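Category: Visits / Farewells and Memorials
Reading time: 2 min

Open day at the Bemell funeral home and memorial garden

My aunt asked me to go with her on Wednesday, as she wants to arrange her own funeral while she is well. I did not know what to expect from an open day at such a place. The car park was full at ten in the morning and we had to leave the car by the church hall.

The tour began in the chapel, which seats 151. Our guide explained that many families now choose no service, or a small gathering at home some weeks later. Bemell still prints the order of service in its own office, and we saw the paper samples – my aunt liked a grey one with a rough edge.

Next was the room where families sit to write the death notice. On the wall is a list of questions to help them: nicknames, jobs, clubs, what the person laughed at. I found this list very useful and copied it. 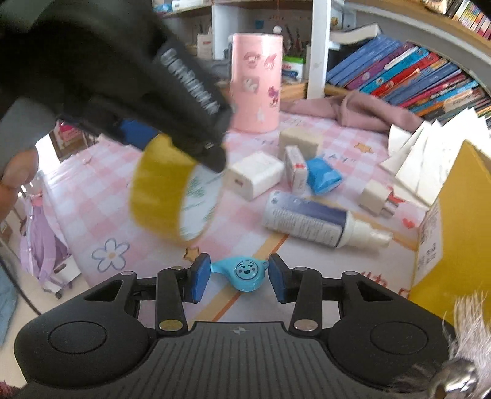
The memorial garden

Behind the building is the garden, with 1,472 plaques along the paths. It is the work of Lelero, a small landscape firm, and the newest part opened in January. A plaque with one name costs $418, and the colour of the letters can be chosen. The rose beds were cut back very low, so there was not much to look at, but the benches are good and face the sun.

Practical notes

Tea was served until noon. The prepaid plans come from a company called Flernow, and the lady at their table gave us the forms without any pressure. One form has 3 pages of small print, and my aunt has put it beside her armchair to read with her better glasses.

Contact us | © Hong Community Pages | Back to top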